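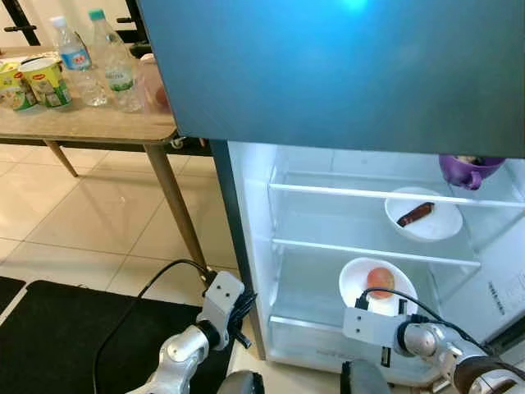 The long reach for a cold fruit

Ask Lwazi Mnguni what the hardest object in a kitchen is and she won't say eggs. She'll say the fridge. It has glass shelves, a bright light inside, glossy white walls and a door that swings into the space where the arms want to be. For planning software, it's about as unfriendly a cupboard as you could build, and she loves it.

Mnguni leads planning at Lunotton, where the team has spent the months since April on a program called Ellach. Its job is to decide how two arms should move when the thing you want sits in a bowl on the lower shelf, with another bowl on the glass above it. Go in too high and you clip the shelf rim. Go in too low and you're pushing at the bottom compartment.

The old planner treated every shelf as a solid slab and gave up a lot. Ellach keeps a range of guesses for where each edge might be, then picks a path that's safe for nearly all of them. It checks 528 candidate paths before an arm moves, and the whole search takes 230 milliseconds. Watching those paths fan out on the monitor and collapse to a single green line is a real treat!

Cables get their own share of the code. The planner models each one as a chain of 11 links - crude, Mnguni admits, but enough to stop an elbow folding back over its own lead.

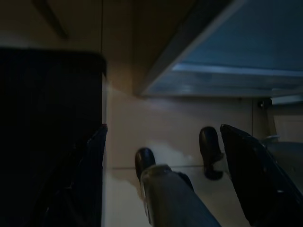
Gert Jacobs works on perception, and his favourite subject is what a wrist camera ought to ignore. The fingers are always there, so the software masks them out first, using the joint angles to work out where they must be. What remains still needs sorting. Floor tiles with a patch of reflected light can look like an object with an edge, and a pair of shiny black shoes between the fingertips has to be read as a person standing there, even with no face or hands to go on. Jacobs's label for that is simply "someone", and it outranks every other label in the system. Once it appears, Ellach slows the arm and throws away any path through that space.

He tests the rule against a set of 103 awkward views, which he calls Molefe, and adds to it whenever something fools the model. Dark trousers on a dark mat were last week's trouble. He was grinning as he told me.

The next release goes to the Plesport lab with door handling switched on, so the planner can choose for itself how far to pull the door before reaching in. Mnguni already has a list of fridges she'd like to try.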